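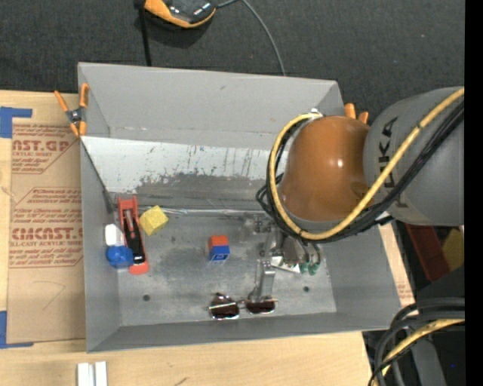

The Bottom of the Box

Every town has a place where lost things go to wait. In Reltcombe it is a windowless room behind the bus station, and the man in charge of it is Petrică Ciobanu, who would like you to know that he does not have your umbrella.

"Everybody says black, with a handle," he told me on my first morning there. "I have a wall of black with a handle. Describe the handle."

I had come to write about lost property because I had lost some. A glove, left hand, brown, the survivor of a pair my sister gave me before we stopped exchanging presents. I didn't expect to get it back. I wanted to see where it might have gone, the way people drive past their old school.

The Reltcombe office took in 854 items last year, and that is after the drivers have thrown out the sandwiches. Phones go home quickly, usually within the hour, their owners arriving pale and out of breath. Wallets take a day. Children's shoes never go home at all, and always come in ones. Ciobanu's theory is that the parent gets to the front door, looks down, does the math on a second bus fare and decides the kid had nearly outgrown them anyway.

Then there are the things you would think a person might miss. A trombone. A wedding cake topper with two grooms, one of them re-glued at the neck. A set of dentures, uppers, which sat in a labeled envelope for most of a winter before a gentleman came in, asked for them by drawing a picture, and put them straight in. Ciobanu offered him the sink. He said he was in a hurry.

The rules are old and odd. Anything handed in is kept for 4 months, except food, which isn't kept, and keys, which are kept forever. The key policy dates from a manager who once threw out a bunch belonging to his own mother-in-law. He retired long ago. The keys remain, in coffee cans, and when a truck goes by outside they all shiver a little.

After the 4 months, unclaimed goods are sold by the boxload to dealers, and most of Reltcombe's boxes go to Si-woo Sung, who runs a secondhand store called Renby two streets over. She buys them sealed. She isn't allowed to look first, and she says she wouldn't want to.

"If I looked, I'd never buy another one," she said, slitting the tape on a carton that smelled of wet dog. "It's nine parts scarf."

It was, in fact, mostly scarf. There was also a hardback called Clullar, volume two of a fantasy saga, with a bus ticket marking page 7. Sung has owned four copies of volume two and has never seen volume one. She believes people lose the second book on purpose.

Her best box paid for a new boiler. It held a fountain pen that a collector bought for $2,000, wrapped inside a swimsuit. Her worst contained nothing but the lids of food containers, and she is still angry about it. She put them out in a basket at a dime each and they sold by lunchtime, which she found more depressing than if they hadn't. Somewhere in this town are people with the bottoms.

I asked whether she ever felt bad for the owners. She gave this some thought while pricing a single ski.

"They had 4 months," she said.

On my last afternoon, Ciobanu let me go through the gloves. They live in three deep drawers, sorted by hand, left and right, a system he inherited and has never questioned, though it guarantees that if anyone did lose a pair, the two would be separated on arrival. I spent a happy hour in the lefts. There was a gardening glove with Ekwueme inked on the cuff, and a tiny red mitten on a cut string. There were a great many browns.

None was mine. One was close, a bit bigger and much better made, and I held it for longer than I needed to. Ciobanu watched me from the counter.

"Describe the lining," he said.

I put it back in the drawer.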